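Rules for robots that fit on one sheet of paper

September 1, 2018

I have now read the Wernov good practice guide for robots in shared rooms twice, once in March when it was a draft and again this week. The final version has 272 numbered clauses. The draft had fewer, and I liked it better.

My complaint is simple. I don't believe anyone who works next to a robot arm is going to read 272 clauses, and I don't believe the people who wrote them think so either. Clause 14 tells you to keep the work area "free of unnecessary objects." Unnecessary to whom? If you're teaching an arm to pick things up, the clutter is the job. A bare table gets you a nice clean test and a robot that's good at bare tables.

Zoter put out its own checklist last year, and it's shorter, but it has the opposite problem. Every line ends in "where appropriate." Stop button within reach where appropriate. Speed limited where appropriate. I'd like to meet the person who decides it's not appropriate to have the stop button within reach.

Then there's the Núñez score, which several people have emailed me about. You answer a long form, you get a number, and the number goes on a certificate. One site scored 613 and put it on their front page. I went through the form myself and the best I can say is that it rewards paperwork. You earn points for having a written procedure for soft objects. You earn the same points whether the procedure makes sense or was copied from the one for hard objects.
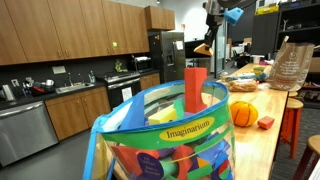 Soft things are where I'd want a real rule, by the way. Foam squashes, a thin bag folds over, bread dents if you look at it wrong, and a grip force limit written with metal parts in mind says very little about any of them. Wernov gives soft goods two clauses out of the whole lot. Arnutora's draft at least asks you to write down the force you used and what happened to the object, and that's the first requirement in this pile I'd follow without being told to.

I'd keep four things. Say who is in charge of the stop button before the arm moves. Say where people may sit and stand. Write down every drop and every squeeze that went too far. Look over the rules again whenever the objects change — not once a year because the calendar says so.

Arnutora is taking comments on its draft until the end of the month. I've sent mine, mostly about the definitions section, where "object" and "item" apparently mean different things and "article" means both.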